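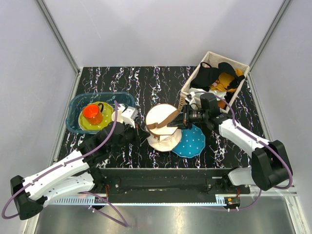

카피바라 지퍼 파우치 두 달 사용 후기 (바구니랑 접시 얘기도 조금)

2020년 10월 9일 작성

저 파우치 많아요. 서랍 하나가 통째로 파우치인데 그 안에 또 파우치가 들어 있어요. 그래서 이번엔 진짜 안 사려고 했는데, 여름 끝물에 다베본(Davevon)에서 세탁 바구니 고르다가 추천 상품에 뜬 카피바라 얼굴을 보고 그대로 장바구니에 넣어 버렸습니다. 눈이 점이에요. 그냥 까만 점 두 개! 거기서 끝났어요.

같이 산 게 안감 달린 바구니, 물방울무늬 접시, 청록색 반투명 대야예요. 원래 목적은 바구니였는데 제일 많이 만지는 건 파우치라서 이 글도 파우치 얘기가 대부분일 거예요. 나머지는 뒤에 짧게 적을게요.

제품 이름은 카르우아마카(Carhuamaca) 지퍼 파우치고, 저는 가로 23센티짜리로 샀어요. 한 치수 작은 것도 있었는데 후기에 빗이 안 들어간다는 말이 있어서 큰 걸로 갔습니다. 디자인한 사람이 Ieuan Mostyn이라고 상품 설명에 적혀 있던데 어떻게 읽는 건지 아직도 모르겠어요. 아시는 분 댓글 좀요.

첫인상

색은 흰색이라기보다 크림색 쪽이에요. 화면으로 볼 때는 좀 더 누런 느낌일 줄 알았는데 받아 보니 훨씬 밝고, 겉면에 은은하게 윤이 돌아요. 번쩍거리는 건 아니고 빛 받으면 매끈해 보이는 정도? 저는 면 에코백 같은 까슬한 질감을 상상했다가 조금 당황했는데 며칠 쓰다 보니 이쪽이 낫더라고요. 가방 안에서 다른 물건이랑 덜 엉켜요.

지퍼랑 테두리는 전부 갈색 계열이에요. 이 조합이 참 좋아요. 크림색에 검정 지퍼였으면 안 샀을 것 같아요. 카피바라 털색이랑 맞춘 건지 전체가 우유 탄 커피 같은 느낌이라 들고 다니면 어디서 샀냐는 말을 꽤 들었어요(회사에서만 두 명이 따라 샀습니다).

택배 상자에서 꺼냈을 때 접힌 자국이 좀 있었는데 저는 다림질 안 하고 그냥 물건 꽉 채워서 하룻밤 뒀어요. 큰 자국은 그걸로 대충 펴졌고 잔주름은 남았습니다. 주름에 예민하신 분은 참고하세요. 이 천은 원래 좀 잘 구겨져요. 가방에서 한 번 눌리면 바로 티가 나요.

지퍼와 마감

저는 파우치 살 때 그림보다 지퍼를 먼저 봐요. 예전에 산 동물 파우치가 한 달 만에 이빨이 벌어져서 안에 있던 립밤이 지하철 바닥을 굴러간 뒤로는 특히요. 그때 옆자리 분이 주워 주셨는데 아직도 생각하면 얼굴이 화끈거려요.

이건 지퍼 이빨이 잘고 동글동글한 편이고, 옆에 붙은 갈색 테이프가 넓적해요. 가까이서 보면 헤링본 비슷하게 짜인 결이 보입니다. 옆으로 둥근 파이핑도 한 줄 둘러져 있는데 만지면 가죽 같은 느낌이 살짝 나요. 진짜 가죽은 아니겠죠, 이 가격에. 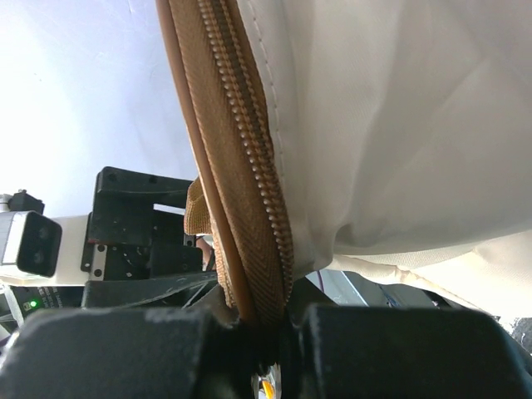

여닫는 느낌은 직선 구간에선 아주 부드럽고 모서리 돌 때 한 번씩 걸려요. 처음 며칠은 좀 뻑뻑했는데 지금은 한 손으로도 열려요. 대신 한 손으로 닫는 건 지금도 잘 안 됩니다. 반대쪽 끝을 잡아 줘야 곱게 닫혀요. 출근길에 교통카드 꺼내고 닫다가 포기하고 그냥 열어 둔 채로 걸어간 적이 한두 번이 아니에요.

박음질은 지퍼를 따라 가지런해요. 실 색도 천이랑 비슷해서 튀지 않고요. 한 가지 아쉬운 건 지퍼 옆으로 삐죽 나온 천 조각인데, 끝이 좀 풀린 것처럼 보풀보풀해요. 손잡이용 고리인지 그냥 마감하다 남은 건지 모르겠는데 라이터로 지질까 하다가 겁나서 그냥 뒀어요. 두 달 동안 더 풀리진 않았으니 괜찮은 것 같긴 해요.

그리고 먼지! 밝은 색이라 각오는 했지만 파이핑 안쪽 홈에 가방 먼지가 끼는 건 예상 못 했어요. 저는 안 쓰는 칫솔로 슥슥 쓸어 내고 있습니다.

뭘 넣고 다니나

제 기준으로 매일 들어가는 건 손바닥만 한 빗, 핸드크림, 보조배터리랑 선, 휴대용 티슈, 머리끈 뭉치, 그리고 진통제예요. 여기까지 넣고 나면 선글라스가 들어갈까 말까 한 정도. 케이스째로는 안 되고 천 주머니에 넣으면 돼요. 저는 억지로 넣고 다니다가 렌즈에 핸드크림 뚜껑 자국을 내고 나서 따로 들고 다닙니다.

옆으로 눕혀 놓으면 몸통이 통통하게 부풀어서 귀여워요. 근데 세워 두는 건 기대하지 마세요. 바닥에 힘이 없어서 옆으로 픽 쓰러져요. 화장대에 세워 두고 쓰실 분이면 바닥판 들어간 다른 제품을 보시는 게 나아요.

안감은 밝은 크림색이라 안이 잘 보여요. 이거 생각보다 큰 장점이에요. 검은 안감 파우치에서 검은 머리끈 찾아 본 분들은 아시죠. 대신 펜이 새면 끝장이겠죠. 저는 볼펜을 아예 안 넣어요. 그리고 입구 안쪽에 골이 진 베이지색 바이어스가 둘러져 있는데 이게 한쪽에서 자꾸 꼬여요. 펴 놓아도 물건 몇 번 꺼내면 또 접혀 있고, 가끔 지퍼에 씹힐까 봐 조마조마해요. 아직 씹힌 적은 없어요. 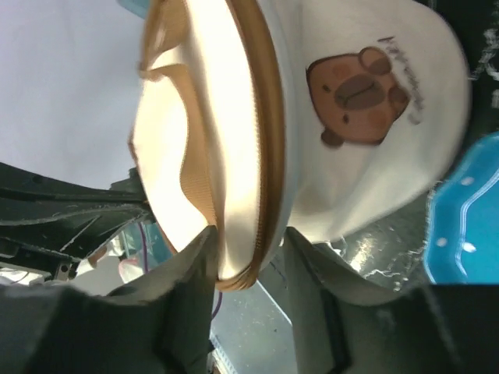
카피바라 얘기를 안 할 수가 없죠. 둥그런 갈색 얼굴에 주둥이만 더 진한 갈색이고, 입은 짧은 선 하나로 끝이에요. 볼은 발그레하고 귀는 콩알만 하고, 얼굴 밑으로 앞발이 빼꼼 나와 있어요. 저는 이 발 때문에 샀다고 해도 돼요. 처음엔 발인 줄도 모르고 얼룩인가 했다가 조카가 알려 줬어요. 조카는 이걸 감자라고 부릅니다. 감자 가방 달라고 그래요.

얼굴 옆에 조그맣게 필기체 글씨도 있는데 저는 글씨가 없는 쪽이 더 좋았을 것 같아요. 그림만으로도 충분한데 굳이? 싶은 마음. 이건 취향이니까요.

프린트는 아직 안 갈라졌어요. 손빨래 2번 했고 둘 다 미지근한 물에 울 세제 조금 풀어서 담갔다가 조물조물했습니다. 같이 산 청록색 대야가 여기 딱 맞아요. 뒤집어서 빨면 바이어스가 더 꼬이니까 그냥 겉이 밖으로 나온 상태로 하세요. 말릴 때는 지퍼를 반쯤 열어서 그늘에 눕혀 두면 되고요. 세탁기는 무서워서 못 돌려 봤어요. 용감하신 분 후기 기다립니다.

같이 산 것들 짧게

바구니: 네모난 라탄 느낌 짜임에 연한 베이지색 천 안감이 들어 있는 거예요. 원래는 예쁘게 개서 넣으려고 산 건데 현실은 벗은 옷 던져 놓는 곳이 됐습니다. 검은 옷이 가장자리에 걸쳐져 있고 겨자색이 가운데 삐져나와 있고 뭐 그런 상태예요. 안감 덕분에 니트가 안 걸리는 건 정말 만족해요. 예전 바구니는 올이 나가서 가디건 하나를 보냈거든요.

접시: 연두색에 흰 물방울무늬, 하나는 하늘색 계열에 테두리가 물결 모양인 것. 사진보다 색이 쨍해요. 빨간 기가 도는 주황색 머그를 연두 접시에 올려 놓으면 색이 좀 시끄러운데 저는 그 맛에 써요. 얌전한 식기 좋아하시면 비추. 토스트 한 장에 과일 조금 올리기 좋은 정도로 쓰고 있고, 물결 테두리 쪽은 설거지할 때 홈을 신경 써서 닦아야 해요.

대야: 반투명 청록색. 파우치랑 양말 담그는 용도로는 합격이고, 안 쓸 땐 설거지한 거 옮길 때도 써요. 여기에 대해선 할 말이 없네요. 대야예요.

아, 그리고 갈색 끈 달린 크림색 벙거지는 여기서 산 게 아니고 7월에 플러소프(Flutthorpe) 매장에서 따로 산 거예요. 파우치랑 색이 맞아서 세트냐고 물어보는 분이 계셨는데 우연입니다. 지난번 글에서 모자 정보 물어보신 분, 답이 늦어서 죄송해요. 끈은 길이 조절이 되는데 바람 부는 날 아니면 저는 거의 뒤로 넘겨서 써요.

오르쿠리아(Orkuria) 파우치랑 비교

제가 이전에 쓰던 게 오르쿠리아 거라 비교해 달라는 쪽지를 받았어요. 튼튼한 걸로는 오르쿠리아가 위예요. 천이 두껍고 각이 잡혀서 안에 든 게 안 눌려요. 근데 무겁고, 빈 채로도 가방 자리를 차지해요. 카르우아마카는 흐물흐물한 대신 가방 빈틈에 쑥 들어가서 요즘은 이쪽만 들고 다닙니다. 안경이나 화장품 팔레트처럼 깨질 물건이 많으면 오르쿠리아, 자잘한 잡동사니가 많으면 이쪽이요.

별점은 5점 만점에 4점 줄게요. 깎은 이유는 꼬이는 바이어스랑 모서리에서 걸리는 지퍼. 그 두 개만 고쳐서 나오면 회색 버전으로 하나 더 살 의향 있어요(서랍아 미안). 작은 사이즈 쓰시는 분 계시면 빗 말고 보조배터리는 들어가는지 댓글로 좀 알려 주세요. 조카 생일 선물로 고민 중이에요.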